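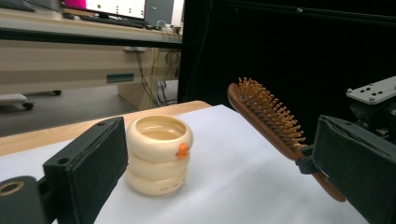
An organ that size is furniture if it isn't played, one reader wrote to us after our last piece on Tullmont, and the congregation would be better off selling it to somebody with a bigger building and a younger crowd. A fair number of people in the pews have thought the same thing, usually in the third verse.

The organ at the Grerkgate Street church has 2,226 pipes. I know this because I was told it by every single person I met there, including one who was just dropping off a casserole dish. It was built by the firm of Hrubý, which is no longer around to take complaints, and it fills the whole back wall of a sanctuary that was drawn up for a much larger congregation than the town has ever produced. On an ordinary Sunday morning there are 118 people in the room. The pipes outnumber them badly and, until recently, did not always wait their turn.

The trouble had been coming on for years. One note in the pedals liked to sound by itself during silent prayer, a low, steady drone that newcomers took for the furnace and longtime members took for granted. The trumpet stop worked in warm weather. In cold weather it made a sound that a former choir member compared to a goose being told bad news. By the time the pastor asked for a proper inspection, 11 stops had gone quiet altogether, and the organist had become very good at rearranging Easter around them.

The estimate came in a long brown envelope and was dated 1/12/21. The meeting was held on a video call, like every meeting that winter, which meant that one of the largest decisions in the church's history was made by a grid of foreheads. Several people spoke while muted. A man who wanted a praise band gave a thoughtful and well-organized speech of which the first half is lost to history.

There were three camps, as far as I can piece it together. The first wanted the whole thing rebuilt, top to bottom, and wanted it playing before they died, a point they made with some force. The second wanted an electronic organ, which can be carried in through a side door and has a headphone jack. The third wanted a new roof, and had wanted a new roof through every discussion of every subject for as long as anyone can remember.

What they settled on pleased all of them a little. The roof got patched over the north side, where the leak had been dripping into the organ chamber anyway. The organ would be repaired one section at a time, with the work stopping whenever the money did. And people could sponsor a pipe. The big ones in front, the ones you see from the pews, went for $1,000 apiece and were gone in an afternoon. Later it came out that most of the pipes in front are for show and have never made a sound. The sponsors have been very decent about this.

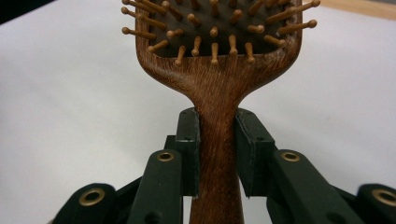

Photo courtesy of Tullmont Monthly

The small pipes took longer to find homes. Some are no bigger than a pencil, and it is hard to feel the same pride in a pencil. The youth group bought one together and named it. The second-grade Sunday school class asked whether theirs could be the loud one, and was told yes, by someone who had not checked.

The repair crew drove over from Rellen and stayed through most of two summers. They worked in sections, laying pipes out along the pews in order of size and asking, politely and then less politely, that people please not pick them up. Weddings were held around them. For one funeral the family asked that everything be left just as it was, since the deceased had sung tenor under those pipes all his life and would have wanted to see the insides.

They also found things. Organ chambers are like the space under a car seat, only taller. The crew handed down hymnals, a child's mitten, a sandwich wrapper from a lunch counter long gone from Main Street, and a full set of sermon notes that were judged to be pretty good and have since been used again.

The first service with the repaired pedal section was in December, the second Sunday in Advent, and the organist chose to open with something soft. I had come expecting thunder. I got a tune so quiet I could hear the radiators over it, and then the low notes came in underneath and I felt them in the pew before I heard them. The woman next to me put her hand flat on the hymnal rack and left it there.

Then came silent prayer, and the silence was total, and it bothered everybody. People looked up. One man turned all the way around to check on the organ, the way you would look in on a dog that has stopped barking. I'm told that several members have since asked, in private, whether the drone could be put back.

The trumpet stop is next on the list. The work can't start until the pipe fund recovers, and the fund is competing with the south half of the roof, whose supporters have lost none of their energy. For now the trumpet is playable from May to September, and Easter is being planned with that in mind.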